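From: Didier Chauvin
To: Dravumow workshop list
Date: 13th January
Subject: Re: [dravumow] Collet gripper closes, then keeps thinking about it

Quentin Caron wrote:

> Didier, I read your last post twice and I still don't understand what
> you're telling the gripper to do. Are you commanding a position or a
> force? If it's a position, where did the number come from? The Jirnach
> servos are good about going where they're told, and that gets to be a
> problem when there's a steel rod in the way. I cooked one last winter
> that way, and you can smell it before you see it.
>
> Also, why a paper towel holder? You have a whole kitchen. Pick something
> matte and fat, like a mug, and come back to chrome when you've calmed
> down.
>
> And before you blame the servo, please check that both fingers hit
> center at the same time. On my Collet the linkage had slop on one side
> and I spent most of a month tuning software to fix a screw.
>
> Quentin

Quentin,

Fair questions, all of them, including the rude one about the screw, which I'll get to when I have recovered.

I'm commanding a position. The number came from me closing the fingers by hand on the rod with the power off, reading the encoder, and writing the result on the back of an envelope. It said 2445. Fully closed on nothing is 2000 on my Jirnach, or was on the day I set the zero. I was pretty pleased with 2445 and typed it straight into the Edent board's config, where it lived for a week doing a fair impression of a calibrated value.

The trouble is that by hand I had closed on one rod, square on. Left to itself the arm comes in a few degrees off and a little to one side, one finger gets there first, and the whole holder goes for a walk across the table. The base is a wire ring. It slides beautifully. I'd guess the manufacturer had human users in mind, who tend to hold on to the thing with their other hand.
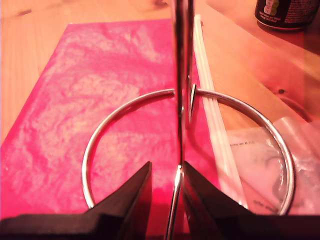 So I've stopped going straight to the grip position. The close is split into two moves now. The first brings the fingers in at normal speed to a spot just wide of the rod, and then the second creeps in steps of 40 and reads the load after every step. When the load goes over the threshold it quits, wherever it happens to be. If it gets all the way to 2000 without feeling anything, it opens up again and reports a miss. Before this change it would carry an armful of nothing over to the drop point and set it down with great care.

The threshold is still a guess. Too low and it stops on its own friction, too high and we're back to your cooked servo. If you wrote down what you ended up with, please send it, even if it was on an envelope.

As for why a towel holder: the goal for this thing has always been to put a fresh roll on the holder without me in the room. My family was promised this in writing. I also think the mug is too easy. The planner did mugs fine back when the fingers were held on with tape. A rod is skinny, shiny, and attached to more rod, and every lamp in the place shows up in it as a bright line that the software would love to grab. I got some improvement from turning down the exposure, and some more from telling it to ignore anything narrower than the rod could possibly be, which also removed a certain number of real rods. That filter is off again. 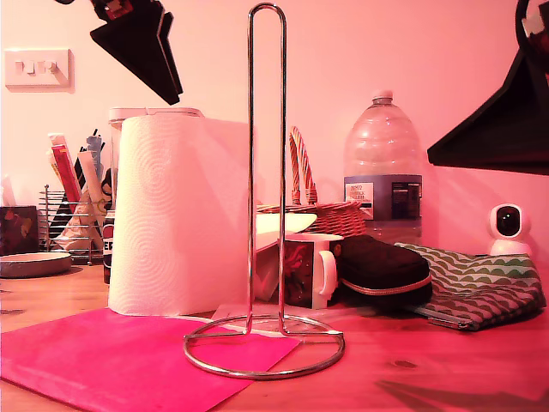 Holder and roll on the table, fingers coming in from above.

Now your screw. I put a strip of paper between the fingertips last night and closed on it slowly, and yes, the left one arrives first. I took the linkage cover off and the pivot on the right side was loose enough to turn with a fingernail. I would like the archive to show that I found this myself, twelve hours after being told exactly where it was.

With it tightened, my free-close reading changed, so the 2000 isn't 2000 anymore. It comes up 1895. If anyone copied my config from the earlier thread (I know at least one of you did, you wrote to me about the typo), please redo the zero on your own gripper and don't use either of my numbers. And set the miss limit from your own reading as well, or the creep will stop short and report misses all day long.

Still open on my end:

The Edent board drops the load reading every so often and gives me the previous one. At creep speed that means one extra step into the rod, which I can live with. At normal speed I can't. Has anyone tried polling slower? The manual has a section on it that appears to describe a different board.

The approach angle. I may just turn the wrist so the fingers close across both uprights at once. That would hold the thing from twisting, but it's a wider grip, and then the roll can't come down over the top with the fingers where they are. I'd have to grip low near the base and I don't have the clearance – the Collet's knuckles hit the table first. Shorter knuckles exist, I'm told. If someone has the file, I have filament.

The other arm doesn't exist yet. Until it does, the roll part of the job is me, standing there, holding a roll, which rather dents the "without me in the room" portion of the promise.

Log from the new close routine is in the usual folder, along with the old one for anybody who enjoys that sort of thing. I'm leaving the torque limit low until I hear back about your threshold.

Didier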